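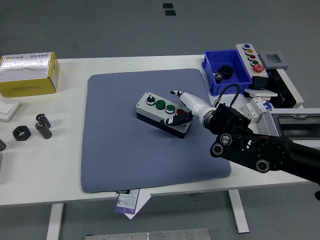 **Bench and small electrical parts check, Fullham training shop, Room 229**

June round. Power to the bench circuit off at the wall before starting. Form 7, filled in by the shop safety lead and left in the binder by the door.

Marks used: OK / FIX (can wait until the next round) / STOP (tag it and take it off the bench today) / N/A

## 1. Table and floor

- [x] Table stands level, no rocking - OK
- [x] Legs tight at all four corners - OK. One bolt took a quarter turn.
- [x] Top clean, no burrs or metal chips - OK
- [x] Padded mat lies flat, no cuts or burn marks - OK, but see comment
- [ ] Floor under and in front of the table clear (metal plate with small screws lying there) - FIX
- [ ] Walkway tape in place - FIX

Comment: The mat tends to creep toward the front of the table over a week of use, and then the lower edge hangs a little. Push it back at the end of each session. If it has moved more than a hand's width, clean the underside, dust makes it slide. The walkway tape has lifted near the door and needs a new strip. Same comment as last round.

## 2. Push-button control box

The box with the rotary switch, the two green buttons and the red one.

- [x] Housing free of cracks, cover screws all present - OK
- [x] Rotary switch turns and stops cleanly in each position - OK
- [x] Collar on the rotary switch tight - OK
- [x] Green buttons spring back fully - OK
- [x] Red button springs back fully - OK
- [x] Chrome bezels tight, cannot be turned by hand - OK
- [ ] Asset label readable - FIX

Comment: The second green button was slow to come back in the last round. Contact block was reseated and it now returns at the same speed as the first. The label on the underside has worn down to the last two digits. Inventory sheet gives it as 3286, so print a new one with that number. Do not write on the housing with marker, it comes off on gloves.

## 3. Vertical button panel

Go from top to bottom and press each one: blue, orange, red, green, then the big red mushroom button.

- [x] Blue - OK
- [x] Orange - OK
- [x] Red - OK
- [x] Green - OK
- [x] Mushroom emergency stop latches when pushed - OK
- [x] Emergency stop releases, does not release by itself - OK
- [x] Emergency stop opens its contact (checked with meter) - OK
- [ ] Nothing stored in front of the panel - FIX

Comment: The meter check was done with the panel disconnected. Latching and opening the contact are two separate lines on this form and both have to be filled in. On the last line - the parts bin is kept right beside this panel, and people reach across it for the stop button. Move the bin to the other end of the table when the panel is wired up for a class.

## 4. Breakers and fixture

- [x] Small breaker: blue toggle moves fully both ways - OK
- [x] Small breaker: no discoloring at the terminals - OK
- [x] Breaker box: window clear enough to read through, not cracked - OK
- [x] Breaker box: cover closes and stays closed - OK
- [x] Black and white fixture: no bare conductors - OK
- [ ] Gray square frame fitted or put away - FIX
- [x] Insulation test at 1000 volts, fixture wiring - OK

Comment: The gray frame should not be left perched on the fixture. It gets knocked off and the corners chip. Either fit it or put it in the drawer marked Koskela with the other covers. The breaker box window is dark, so tilt it toward the light when looking for cracks. A hairline is easy to miss.

## 5. Loose parts and boxes

- [x] Blue plastic bin not cracked - OK
- [ ] Nuts and gears in the bin (one nut still out on the table) - FIX
- [x] White tray clean - OK
- [ ] Cardboard boxes off the work surface - FIX
- [ ] Small flat white piece identified - FIX

Comment: The yellow box belongs on the shelf. Cardboard is not to stay on the table while anything is live. The small white piece found by the breaker has not been matched to anything yet. It may belong to one of the Zuvness kits, so compare it with those before throwing it out.

## 6. Cables

- [x] No cable hangs over the front edge of the table - OK
- [x] Plugs and strain reliefs sound - OK
- [ ] Spare leads coiled and hung - FIX

Comment: Three leads were in the drawer in a knot. Sorted two. The third has a nick near the plug and went into the scrap box.

## Result

No STOP items. Bench can be used.

Carry over to the next round: walkway tape, label 3286, gray frame, white piece. The replacement tape is on the Drurnville order, along with fuses and two drawer labels. Copy of this sheet to the office by 4 p.m.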